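Handing Over a Thin-Walled Bottle Between Two Arms

By Nives Mazza
9 Apr 2024
Reading time: 2 min
Print | E-mail

These steps cover the second exercise in the Otetti student project, a bottle handover between two table-mounted arms. Complete the first exercise (homing and joint limits) before starting. Work in pairs, with one student at the keyboard and one at the stop button.

1. Clear the middle of the table. Plates and bowls used in the sorting exercise can stay at the back, as long as neither arm's path crosses them.

2. Home both arms and open both grippers fully. Check that the cable on each arm has slack through the whole wrist rotation. If it pulls tight at any point, reduce the wrist range in the settings file and home again.

3. Set the speed limit to 30 percent on both arms. Si-woo Pyo's group ran the January session at 65 percent and bent a finger bracket.

4. Start the giving arm's grasp routine. Close in small steps of 5 counts and pause after each step. Stop when the bottle no longer shifts under a light push from a pencil.

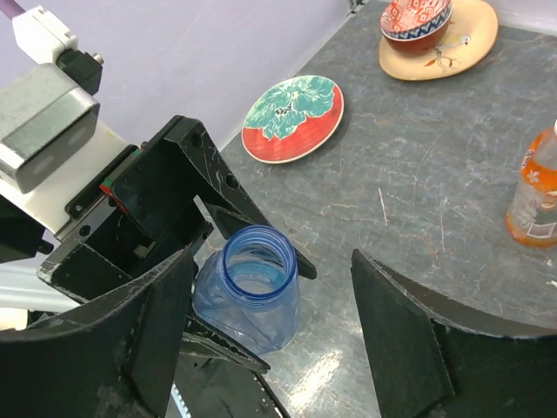
Grip force is the setting that takes the longest to get right. A drink bottle with its cap off has very little stiffness in the body, and the wall folds well before the motor reports a load. Creases like the ones in the blue bottle are acceptable for practice, but a body that has folded flat gives the second gripper nothing to hold. Replace the bottle at that point. Keep the receiving fingers open on either side until the giving arm has stopped moving completely.

5. Jog the receiving arm forward until its fingers are level with the part of the bottle you intend to grasp. Watch the wrist view for this. Depth is hard to judge in it, so the student at the stop button should check from the side and call out the gap.

6. Close the receiving gripper to first contact, then add one step. Do not release the giving gripper yet.

7. Wait one second with both grippers closed. Release the giving gripper, back it straight out along its approach line, and only then rotate the wrist.

8. Save the log under your group name and the run number.

If the bottle tips during step 7, the two approach lines are usually not at the same height. Measure both from the tabletop and correct the receiving arm. If it slides down, add one step of closure to the receiving gripper and repeat from step 4.

Groups need 84 logged runs for the final report. Failed runs count if the log is complete. Send logs to Teguh Tambunan, and report loose finger screws to Ye-seo Yook before the next session.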